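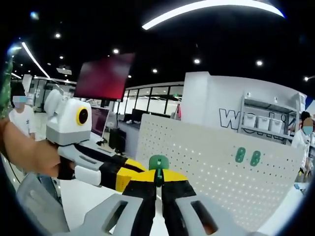

The planner at Tesine replans every 2 milliseconds and throws most of its work away. The engineer who maintains it considers this normal.

"People see the discard rate and think there is a bug," the engineer said. "A plan is a guess about the next half second. When a better guess arrives, the old one goes."

Tesine is the manipulation software group at Grornlow, and its main product is Otum, a control and planning stack for two-finger grippers. Otum takes in demonstrations recorded with hand-held grippers, fits a policy to them, and runs that policy on an arm under a conventional tracking controller. The group agreed to an interview on the condition that staff would not be named. Most of the conversation was about time stamps.

"The policy gets the attention," the engineer said. "The policy is a small part of the code. Alignment is where the months went."

In a hand-held demonstration there is no arm, so there are no joint encoders to read. The pose of the tool has to be recovered from its camera and an inertial sensor, and the width of the fingers has to be matched to the same clock. In the first version of Otum, each stream was stamped when it reached the host computer. Under load, the image stream slipped behind the inertial stream by a variable amount, and the error went straight into the training data.

"You would replay a grasp and the fingers would close early," the engineer said. "Every time, by a little. We tuned gains for weeks. The gains were fine."

The fix was to stamp at the sensor and estimate the remaining offset for each recording. The operator makes a short side-to-side motion at the start, and the software slides one signal against the other until they agree. Recordings with a weak match are rejected before anyone looks at them. The current training set began as 1,768 demonstrations, of which 602 were rejected, mostly on this test.

Asked whether that was wasteful, the engineer disagreed. "We trained with them and without them. Without was better. I would like to have them back, but only with correct clocks."

Work with two grippers adds a second problem. Each tool tracks itself in its own map, and the maps have to be joined before the relative pose of the hands means anything. Otum does this by finding features that both cameras have seen and solving for a single transform. When the hands come close together, each tool blocks part of the other's view, and tracking gets worse at the point where precision matters most.

"Handing a part from one hand to the other is the worst case," the engineer said. "You have fingers crossing fingers. Half the features you are tracking are on the other gripper, and the other gripper is moving."

Otum now masks the opposite tool out of each image before pose estimation. The mask comes from a rendered model of the gripper, placed at its last estimated pose and enlarged slightly to cover the error. A learned mask was tried and dropped. It was more accurate on average, but its failures were hard to predict, and the rendered mask could be debugged by drawing it on the image.

On the arm side, the policy outputs a short sequence of target poses. The planner, called Haddadin internally, checks that sequence against joint limits and a collision model, then blends it into the motion already under way. Blending took two rewrites. The first simply switched to the new sequence, and the arm shook at each change. The second matched position and velocity at the switch, and the current one matches acceleration as well.

"Most of the replans change nothing you could measure," the engineer said. "They confirm what we have. The few that do change something have to go in smoothly."

If the planner misses its deadline, the controller keeps following the last accepted sequence and slows to a stop at the end of it. There is no fallback policy. The team had one until October and removed it after finding that it hid timing faults in the logs.

Testing is done by replay. Each change to Otum is run against a buffer of 4,000 recorded planning cycles, and the outputs are compared with a stored reference. Differences above a set tolerance block the merge until someone accepts them by hand. The engineer described the tool that displays those differences as ugly and said it was the one most used in the group.

The next release will move offset estimation onto the gripper itself, so that an operator learns of a bad recording before starting another one. At present the rejection notice comes when the files are processed – often the following morning, with the parts already packed away.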